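I get a lot of mail about hanging keys on clear adhesive hooks, so I put my answers in one spot.

## Will they stick to any wall?

Mine are on a painted green panel, and they like a smooth surface best. I wipe it down first and let it dry completely!

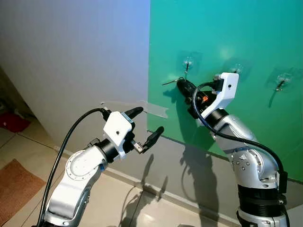

## How long before I hang anything?

I wait overnight (my neighbor Dale waits 3 hours and swears by it). Press hard, then leave it alone.
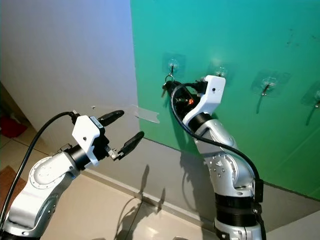 Spacing trips people up more than glue does. My first try was way too tight and everything tangled. Now I give each hook its own elbow room, and I don't fuss over a perfectly level line – a row of four that slopes a little to the right holds a small bunch of keys just fine by me.

## How many keys per hook?

I stick to one bunch for each, and I pull off any keys I don't use anymore.

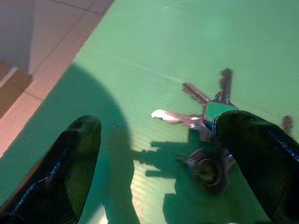

Same goes for chunky key chains. Those live in my bag.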